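Bench cell hand keeps dropping its grip after a while – cable or finger joints?
Posted in: Setup and repair
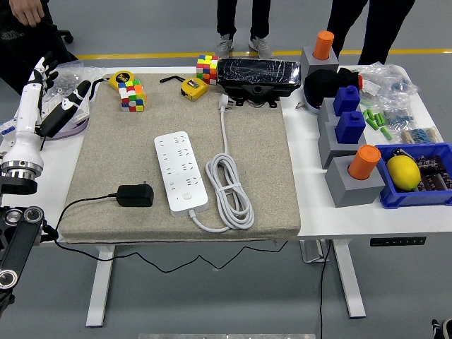

How often should the finger joints on a hand like ours be re-zeroed?
Every 50 hours of running, and again after any knock, is what the Milus booklet says.

Those two lines are from the notes I was handed with the cell, and I don't believe the second one. Ours is past 1,000 hours. We re-zero by the book and the hand still goes slack on the thumb side by mid-afternoon. Mornings are fine. Has anyone found that re-zeroing does anything at all, or is it just something to keep us busy?
– cgethin

pedestal_pete
It does something. It hides the fault for a couple of hours. What's the cable run like at the wrist?

cgethin
Standard loop, clipped in 2 places. I've had it off and looked. No nicks, no green on the pins.

Bevan_D
Looking tells you nothing. Put a meter on it and bend it while you watch the reading. We had the same thing at Ivuvdale, swore blind the cable was good, and it only went open with the wrist turned right over.

oldgreaser
Disagree with Bevan. If it was the cable you'd get it in the mornings too. Slack after hours of work is heat in the finger drives. Turn the holding force down a notch and see.

Bevan_D
Cables get warm as well. And turning the force down is how you end up dropping things and calling it a fix.

oldgreaser
Didn't say leave it there. It's a test, takes one shift.

flatwasher
Bellis sell a replacement wrist lead with a softer jacket. Fitted one in January, no trouble since.

pedestal_pete
One lead, one winter. I'd want to see it get through a hot July before I paid for it.

cgethin
Right, metered it. Steady all the way round, both directions, cold. Then again at 3.30 pm with the thumb already going slack, and it jumped twice near full turn. So there's something in the cable, but I'm not sold on it being the whole story. Force is down from 8 to 7 for tomorrow's run and I've left the old lead on so I only change one thing.

Bevan_D
Jumped twice is a bad cable, Carys. Swap it.

oldgreaser
Or a warm connector. Push the plug fully home and meter it again before you spend anything.

cgethin
Will do the plug first. Has anyone got the Flundora part number for the wrist clips? One of mine cracked coming off.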